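Ticket: Blue storage bin, bottom bends and bin rocks on the table
Product: Runow stacking bin, blue
Status: Open
Opened: January 30, 2020

Description of the problem

We bought 70 of the blue plastic bins from the Nastau web shop. Most of them are good and we use them every day for sorting small parts. But 3 of them do not stand flat. When I put such a bin on the table and press on one corner, the opposite corner lifts up. If the bin is empty, it also turns a little when somebody touches it.

What I have tried

1. Checked the table with a spirit level. The table is level in both directions.
2. Changed the place of the bin on the table. No difference.
3. Put a good bin on the same place. The good bin stands firmly.
4. Washed the bottom with warm water and soap, in case there was old glue from the label. There was a little glue, I removed it, but the bin still rocks.
5. Left one bin overnight with a heavy load inside. In the morning it was better, but after two days it was the same as before.

Reply from Naidoo support

Thank you for your report. Please tell us how the bins were stored before use, and if they were near a heater. Please also send the batch number, which is pressed into the plastic under the rim.

My answer

The bins were stored in their cartons, in a dry room without a heater. The batch number is the same on all three, 2,000 and then the letter K. I looked at some of the good bins and they have a different number, so maybe it is a fault of this batch.

I would prefer a replacement and not a refund, as we need bins of the same size to fit our Judex shelf. We plan to order 200 more in April and I would like to know before then if this batch is still being sold. I can keep the faulty bins here until you decide if you want them back.

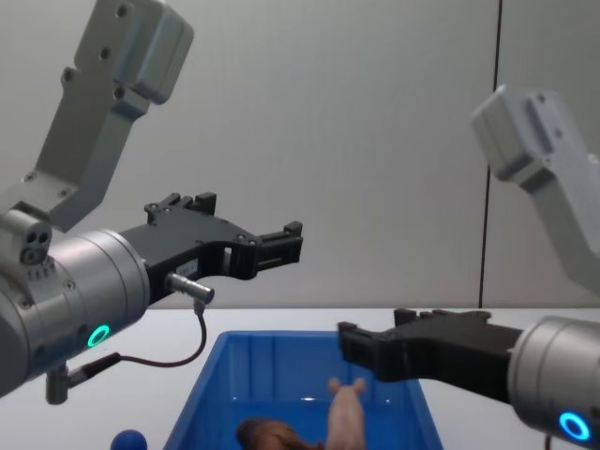
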